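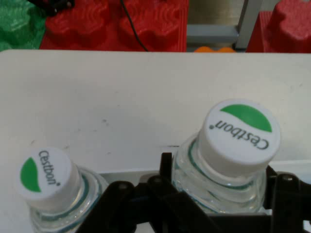

Castard片区饮料瓶分类回收与再生料质量追踪项目
第二期进展报告

提交对象:Velell基金项目管理处
执行单位:Latlow材料循环研究室
提交日期:11月25日,星期二

一、本期概况

本期工作按任务书第二阶段执行,内容包括回收点布设与运行、来料成分抽检、清洗工艺参数确定、再生瓶片质量测试和数据台账建设五项。截至报告提交时,前三项已达到阶段目标,瓶片质量测试完成大部分,数据台账完成结构设计和本期数据录入,与收运单位的接口尚未打通。

本期进入试验线的聚酯瓶原料为1,141千克,全部来自Castard片区的固定回收点,未掺入外购料。原料到站后逐批称重、编号,批号由收运日序和回收点代码组成,贯穿分拣、破碎、清洗、干燥和留样各环节。上期报告中提到的批号重复问题已解决,原因是两处回收点共用了同一代码前缀,现已分开,历史记录同步更正,更正前的版本保留备查。

经费支出低于计划进度,主要差额出在设备科目,详见第七节。任务书约定的各项指标本期不申请调整。

二、回收点布设与运行

Castard片区的回收点分为三类:居住区投放点、办公楼宇集中点和临街商户点。三类点位的来料差别较大,这一点在第一期已有初步判断,本期数据予以确认。居住区投放点来料品种杂,瓶内残液多,油脂和食品残渣的沾污集中在这一类;楼宇集中点以小规格饮用水瓶为主,瓶身无色,带盖率高,残液少;商户点介于两者之间,有色瓶和含乳饮料瓶占比偏高。

按照任务书,三类点位的来料应分开收运、分开投料。实际执行中,商户点和居住区投放点在同一条收运线路上,收运车仅有一个料厢,前期存在混装。自3月起,收运单位改用不同颜色的编织袋区分来源,到站后按袋分拣,混装问题基本消除。编织袋的破损率高于预期,破袋后的散料无法归属来源,本项目将其单列为“来源不明”,只计入总量,不参与分类统计。下一期计划改用厚度更高的袋体,费用从耗材科目列支。

投放口的开孔尺寸做过一次修改。原开孔为圆形,大规格瓶无法投入,投放者将其放在箱体旁边,雨后瓶内积水,重量记录失真。修改后的开孔为圆角矩形,可容纳常见的大规格瓶,同时在箱体内侧加装了翻板,减少雨水进入。修改后未再单独评估投放量变化,因为同期还调整了两处点位的位置,两个因素无法拆开。

带盖投放还是去盖投放,两种做法各有依据。去盖投放便于排出残液和压扁,瓶盖单独收集后材质更纯;带盖投放则避免瓶盖散落流失,瓶盖可在后段通过浮选分离。本项目在第一期采用去盖投放的提示语,结果瓶盖回收量很低,散落的瓶盖多数进入其他垃圾。本期改为“倒空、压扁、拧回瓶盖”,瓶盖随瓶进站。提示语更换后,压扁率有所下降,部分瓶体拧盖后内部留有空气,打包密度受到影响。站内在打包前增加了一道穿孔工序,密度恢复到可接受的水平。

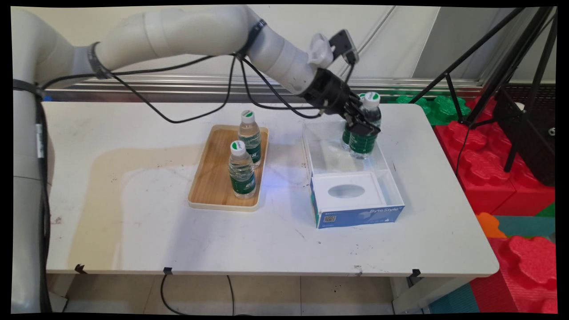 三、来料成分抽检

抽检采用分层取样,按点位类型和收运批次各取一份,本期共取样90份。每份样品人工拆分为瓶身、瓶盖、瓶口环、标签和杂质五个组分,分别称重后测定含水率。瓶身再按颜色分为无色、浅蓝、绿色和其他四档。颜色判定原先靠目视,两名检测人员对浅蓝和无色的判定一致性不足,本期改为与标准色板对照,在固定光源下进行。改用色板后,复判不一致的样品明显减少,剩余分歧集中在薄壁瓶,单层时近似无色,叠放后显浅蓝。对这类样品,规定按叠放三层后的颜色归档。

瓶身材质经近红外检测,以聚对苯二甲酸乙二醇酯为主,混入的其他材质有聚氯乙烯、聚苯乙烯和少量改性聚酯。聚氯乙烯来自收缩标签和少数非饮料包装,对后续加工的影响最大,在聚酯加工温度下分解释放氯化氢,引起变黄和黏度下降。现行做法是在破碎前由人工剔除全包覆收缩标签的瓶体,剔除料单独存放,待脱标设备到位后再处理。

瓶盖和瓶口环以聚乙烯为主,部分为聚丙烯。两者密度均小于水,与聚酯瓶片的分离没有困难。需要关注的是瓶盖内垫,个别品类使用弹性体内垫,密度与水接近,在浮选槽中悬浮,容易随瓶片带出。本期在三批样品中检出此类残留,均来自商户点。

标签分为纸质、聚丙烯薄膜和收缩膜三种。纸质标签在碱洗中解离成纤维,使洗液浊度升高,过滤负荷增大。聚丙烯薄膜标签多为环绕式粘贴,仅搭接处有胶,脱除容易。胶黏剂残留是瓶片在干燥和挤出阶段出现黄点、黑点的主要来源之一,其中热熔胶在碱洗条件下可以去除,少数压敏胶去除不完全。

含水率的测定方法有一处改动。第一期以拆分后的组分测定,拆分过程中残液已有流失,结果偏低。本期改为整份样品到站即称重,拆分、干燥后再次称重,以差值计算。两期含水率数据因此不可直接比较,台账中已作标注,对外引用时应分别说明方法。

四、清洗工艺参数

试验线清洗段由预洗、热碱洗、摩擦清洗、浮选和两级漂洗组成。热碱洗槽有效容积600升,间歇操作,夹套加热,桨式搅拌。本期的主要任务是确定热碱洗的温度、碱浓度和停留时间。

温度方面,较低温度下胶黏剂残留偏高,延长停留时间可部分补偿,但批次周转变慢。温度过高时,聚酯表面水解加重,细粉增多,洗液更换频率随之上升。综合比较后,操作温度定为80摄氏度。该温度下热熔胶残留稳定低于内控限值,细粉产生量处于可接受范围。温度控制采用单点测温,测点位于槽体中下部,投料后上层温度回升滞后,计时应从测点温度恢复到设定值后开始。操作规程已按此修改。

碱浓度采用滴定法控制,每批投料前测定一次,不足时补加。表面活性剂选用低泡型。前期试用的一种常规产品在摩擦清洗段起泡严重,泡沫携带瓶片溢出,已停用。停用前购入的余量不再投入试验,按实验室化学品处置程序处理。

漂洗效果以末级漂洗水的酸碱度和瓶片表面残碱量衡量。残碱对后续干燥和挤出有不利影响,会催化水解,使特性黏度下降。本期有两批瓶片残碱超限,追溯后确认为漂洗水流量计读数漂移,实际补水量低于设定值。流量计已校准,两批瓶片重新漂洗后复测合格,台账中保留首次和复测两组结果。

洗液回用是任务书中的选做内容。本期完成了简单的沉降加袋式过滤试验,回用液的悬浮物可以控制,但溶解性有机物逐批累积,回用数次后清洗效果下降。目前的判断是,在不增加深度处理单元的前提下,回用次数受限,节水效果有限。是否继续投入,拟在下一期结束时与基金项目管理处商定。

五、再生瓶片质量测试

测试项目包括特性黏度、色值、堆积密度、含水率、聚氯乙烯含量、聚烯烃含量和烘烤变色。测试样品按批留样,每批取双份,一份自测,一份送Thaweesak检测站比对。

特性黏度方面,楼宇集中点来料的瓶片数值高且离散小,居住区来料偏低且离散大。后者与原料品种混杂有关,部分热灌装瓶和含气饮料瓶的原始黏度与饮用水瓶不同,混合后取样代表性变差。增加取样量可以改善离散,但对均值差异没有作用。

色值方面,无色瓶片的黄度在热碱洗前后变化不大,烘烤后分化明显。烘烤变黄较重的批次与胶黏剂残留和聚氯乙烯含量均有关联,目前样本量不足以区分两者的贡献。下一期将安排加标试验,在洁净瓶片中分别加入已知量的胶黏剂和聚氯乙烯碎片,单独观察。

聚烯烃含量绝大多数批次合格。不合格批次集中在浮选槽液位异常的一段时间,与设备状态对应,与来料无关。液位控制阀更换后未再出现。

Thaweesak检测站的比对结果已返回大半。特性黏度两方结果吻合较好;色值存在系统偏差,经核对,双方使用的样品杯深度和瓶片粒度不同。双方已约定统一过筛粒径和装样方式,并对留样重新测定。重测完成之前,本报告不给出色值的绝对数值,避免后续修订。

关于再生料用途,任务书限定为非食品接触用途的评估,本期测试均在此范围内进行,未开展食品接触安全性试验,相关结果不得用于此类推断。

六、数据台账

台账由收运、抽检、工艺和质量四张表构成,以批号关联。本期完成字段定义和校验规则,录入了本期全部数据,第一期数据回填了收运和抽检两张表。工艺表回填有困难,第一期的温度和碱浓度部分记录在纸质表单上,时间只写到上午或下午,与批号对应关系不完整。这部分数据拟以“批次未定”录入,不作推测性补全。

校验规则目前有质量平衡检查、时间顺序检查和取值范围检查。质量平衡检查发现的异常较多,大部分由残液流失引起。引入新的含水率测定方法后,平衡偏差缩小。剩余异常需逐条核对原始单据,进度较慢。

与收运单位系统的接口尚未开通。对方的称重数据按车次汇总,本项目需要按袋记录,粒度不一致。临时办法是由到站人员手工抄录袋标并二次称重,工作量较大,抄录错误时有发生。双方技术人员已就袋标扫码方案交换过意见,对方需要先完成自身系统升级,时间未定。

七、经费执行

人员、耗材和测试科目的支出与计划基本同步。设备科目支出滞后,原因是脱标设备尚未完成采购。首次询价时,供应商提供的型号处理能力远大于试验线需求,功率也超出站内配电容量。修改技术要求后重新询价,已收到可用报价,合同正在审批。设备到货、安装和调试将占用下一期的前半段。

耗材科目内部有调剂,编织袋和滤袋的支出高于预算,化学品支出低于预算,合计未超科目总额,依照资助协议不需另行报批。外送测试费用按实际返回的报告结算,未返回部分计入下一期。

八、主要问题与应对

脱标设备延迟是影响进度的首要因素。全包覆收缩标签瓶目前只能剔除存放,存放区接近满负荷。若设备到货进一步推迟,需要临时租用堆场,租金未列入预算,届时另行申请。

居住区来料残液多,冬季影响较小,气温升高后异味和虫害问题会加重。拟缩短该类点位的收运间隔,并在箱体底部增加导液槽。导液槽的排水去向需要物业方同意,部分点位已取得书面同意,其余仍在沟通。

废水处理依托站内现有设施,热碱洗排液需先中和再排入。本期中和操作规范,排放记录完整。试验线若提高开机频率,调节池容量将成为限制条件,因此下一期仍维持现有开机频率。

九、下一期工作安排

完成脱标设备的安装调试,并用积存的收缩标签瓶进行首轮试验。完成胶黏剂与聚氯乙烯加标试验,给出两者对烘烤变色的影响。完成与Thaweesak检测站的色值重测和比对,形成统一的测试细则。更换收运编织袋,统计破损率,与本期数据对照。台账方面,完成第一期数据回填,继续推进袋标扫码方案。

下一期报告拟附各批次原始测试数据和工艺记录的电子文件,格式沿用第一期已确认的模板,新增字段在模板末尾追加,不改变原有列序。

以上内容请审核。如对第五节色值数据的暂缓披露有不同意见,请在批复中注明,执行单位将按批复补报。

Latlow材料循环研究室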